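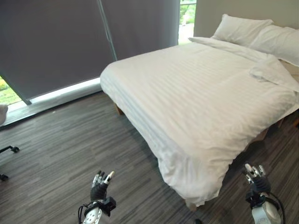
Jobs > Housekeeping > Ovedden Guest House

Posted in January by Afia Opoku

Wanted: one person who can make a bed and mean it. We have 16 rooms, white bedding throughout, and striped duvets that wrinkle if you look at them wrong. Four mornings a week, 9 to 1, Tuesdays included. You'll strip, make, smooth, raise the blinds and repeat. Hospital corners welcome, hospital manners less so. Experience is nice, but strong opinions about pillows will do. To apply, call Zachary MacDonald at the front desk, ext. 304, after breakfast.

Last updated: January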